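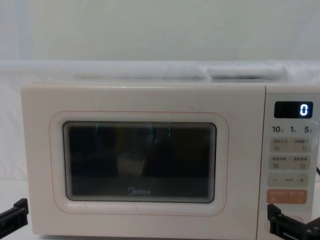 Filed under: Robot Safety > Kitchen Tasks | 2 comments | 293 shares

How to write stop rules for a two-gripper appliance job

I love this part of the work! Good stop rules make everyone calmer, and you can write them in an afternoon.

Start with the zero state. Before the grippers move, read the display and say it out loud. If it shows 0, go on. Anything else, clear it first.

Next, name your no-touch zones. Ours are the viewing glass and any cable near the control panel. Mark them on paper, then in your software (we use Dendari, but whatever you have is fine).

Set one speed for travelling and a slower one for contact. Our contact limit is 100 mm per second - go lower if your fingers are hard plastic.

If the labels aren't in a language the whole crew reads, write up a button sheet and agree on the names. "The orange one" works great until somebody brings in a second appliance.

Last, practise the stop. One person on the e-stop, hands off everything else, and do it again whenever the crew changes. Log every stop, even the silly ones. We rewrote half our rules in July from that log.

Comments

Milagros Henríquez: Do you say the display out loud on every run, or only the first?

tallpoppy_k: Every run for us. Button sheet is a ripper idea, stealing it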